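How to do the three cups trick (the one with the brick)

Updated 26 April 2021. By Imogen Fothergill

Quick one this, because I've been asked for it so many times and I keep typing the same email. Three cups, one small thing hidden underneath, mix them up, guess where it went. Old as the hills. You can learn the basic version in an evening and the sneaky version by the end of the week, if you practise.

Metal cups, white table, red brick. That's my usual kit.

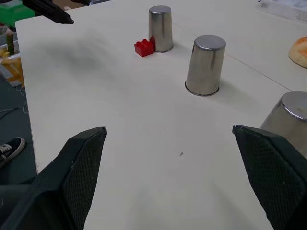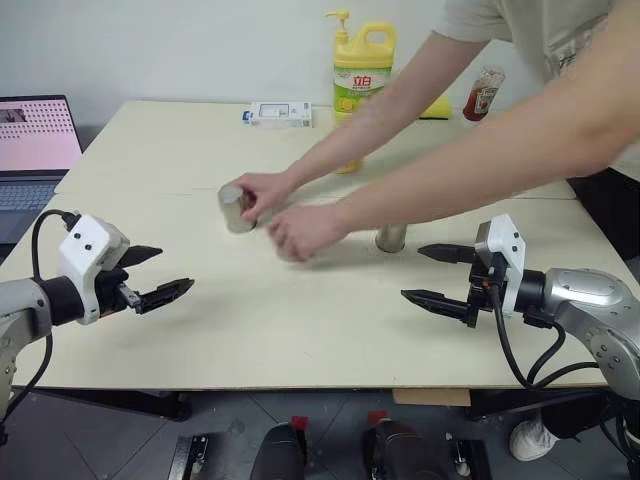 Right. What you need.

Three cups that match. Properly match - same height, same weight, same sound when you put them down. Stainless steel ones are my favourite. They slide nicely, they don't crack when dropped and there's no seeing through them. Mine came from Haslam, the camping shop, not the posh one by the station. Plastic picnic cups will do to start with but they're too light and they tip. Paper cups, fine for a party, bin them after. Avoid anything with a handle.

Check the bottoms. Turn all three over and look for price stickers, scratches, dents. Kids will spot a dent before you've even started. If one has a mark, either get rid of it or mark the other two the same.

One thing to hide. A small building brick is very good. It's bright, everyone knows what it is, and it doesn't roll off. The 2x2 size fits under nearly any cup. Peas and marbles are traditional and a pain. A ball of kitchen foil works but it catches on the rim. Sponge balls from a magic shop are best for the sneaky version, see further down.

A smooth table. No cloth for now. A cloth rucks up and then the cup stops dead and your brick pops out the front. If you've got two tables shoved together, keep the cups to one side of the join. They will catch on it. I learnt this at a seventh birthday.

Wipe the table first. Crumbs make a horrible scraping noise under metal, and a damp patch makes the cup stick.

Setting up

Stand the cups upside down in a row, a hand's width between them. Too close and they clank. Too far apart and you're stretching, and people look at your elbows.

Sit or stand so your forearms are level with the table. If you're too high you'll lift the cups without meaning to.

Sleeves up, or short sleeves. Partly so nothing catches, partly so people stop accusing you.

Step 1. The show

Lift all three cups, one at a time, tip each one towards the audience so they can see inside. Don't rush this bit. Everything else can be quick, this can't. They need to be sure there's nothing in there.

Put the brick on the table in front of the middle cup. Let somebody pick it up if they want.

Step 2. The cover

Lift the middle cup by the sides, fingertips low down near the rim. Tip it back, put it over the brick, set it down gently. No banging. Then take your hand off completely for a second. Let them look.

Common mistake - holding the cup from the top like a jar lid. Looks awkward and you can't control the slide. Fingers down the sides, thumb one side, two fingers the other.

Step 3. The slide

The whole trick is really this bit so spend your time here.

Practise with one cup and no brick. Push it in a small circle, keeping the rim flat on the table the whole way round. You're listening for an even sound. If it goes quiet for a moment you've lifted it. If it squeaks you're pressing too hard. Do that with your right hand, then your left. Your bad hand will be rubbish. Carry on anyway, it needs the practice more than the good one does.

Then put the brick underneath and do it again. You'll hear it knock against the inside. That little rattle gives the game away, so here is the knack: start slowly until the back wall of the cup touches the brick, then speed up. Once the cup is pushing the brick it stays quiet. Change direction suddenly and it'll rattle again, so make your turns round and not pointy.

Sponge doesn't rattle at all. But sponge is not what's going to be lying about on a rainy Sunday.

Step 4. The swap

Two hands, two cups. The left one goes round the front, the right one goes round the back, and they change places. Hands cross over for a moment. Back arm goes higher, front arm stays low, otherwise you knock your own wrist.

Do the outer pair first, then middle and left, then middle and right. Learn that as a set pattern. Say it out loud - outside, left, right. Outside, left, right. When it's boring you can begin to mix it up.

I did 16 swaps in a row at one point just to show off. Don't. People give up following after nine and then they're guessing, and guessing isn't as much fun. Five or six is plenty for adults, three for little ones.

Step 5. The guess

Stop. Line the cups up straight again. Hands off, hands in lap if you can manage it. Ask where it is.

Don't look at the right cup. Everybody does. Pick a spot on the wall, or look at the person. Small children watch your eyes much more than the cups.

Lift an empty one first if they've guessed wrong, then the next, then the real one. If they've guessed right, lift it straight away and make a fuss.

Speed

Start slow. Slower than you think. First round should be so easy that they get it, second round a touch quicker, third round as quick as you can do it cleanly. If they win the first one they're hooked.

Clean beats fast. A fast messy swap throws the brick out and that's the round finished. If it does fly out, shout "there it is!" and begin again. Nobody minds.

The sneaky version

This one's an actual trick, the other was just a game. You need a second small object the same as the first. Exactly the same - same colour, same size. Sponge balls to begin with, brick once you're confident.

1. Before anyone comes in, load the second ball under the left cup.

2. Skip the part where you show all the insides. Show the middle one and the right one only, and chat while you do it. Don't mention the left.

3. Put the visible ball under the middle cup. Or look as if you do. Hold it in the crook of your fingers, bring the cup down with the same hand, and keep hold of the ball as you let go. Will take you ages to get right. In front of a mirror, every night, ten minutes.

4. Hand goes naturally down to the edge of the table, ball drops in your lap. So you do have to be sitting down for this version.

5. One slow swap, the middle and the right. So slow that no one could possibly lose it.

6. Ask. They point at the right hand cup, obviously. Lift it, nothing. Lift the middle, nothing. Pause. Lift the left.

Once only per audience!! They'll ask for it again and the answer is no. Go back to the ordinary game.

If you're doing this with steel cups and a brick, set the cup down softly in step 3, as a hard clonk with no brick rattle after it sounds wrong to sharp ears.

Practising with kids

Fine from about four, if you keep to big slow swaps. Let them be the one doing the mixing. They'll lift the cups, they'll peek, they'll tell you which one. All good for their hands and they find it hilarious.

Two cups for the very youngest. Then add the third.

A 2x2 brick is too small for anyone who still puts things in their mouth. Use something bigger, and a bigger cup to go with it. Beakers from the bath toys are handy for this.

Good memory game for the older end too. My aunt's lunch club plays it for biscuits, and they're ruthless.

Things that go wrong

Cup tips over in the swap. You're pushing too high up. Get your fingers down near the rim.

Brick gets stuck under the rim and the cup sits crooked. Brick's too big or the cup's too narrow. Tall narrow cups look smart but give you less room than you'd think. Check before you start.

Cups clank together. Wider gaps, bigger circles.

Fingermarks all over the steel. Tea towel. Can't be helped.

Somebody always wins. Watch your own hands in a mirror, you've probably got a tell. Mine was slowing down a bit on the loaded cup, for years.

You lose track yourself. Happens to me as well. Lift one with confidence and look surprised.

Storing them

Nest the cups, brick inside the top one, elastic band round the lot. Goes in a coat pocket. Don't force them together if they're a tight fit, steel cups grip each other and then you're stood at the sink with hot water on the outside one and ice in the inside one trying to get them apart. Scrap of paper between each solves it.

I'll put up the four cup version in July when I've got time to write it out. If you get stuck on step 3 of the sneaky one leave a coment underneath and say which hand you're using.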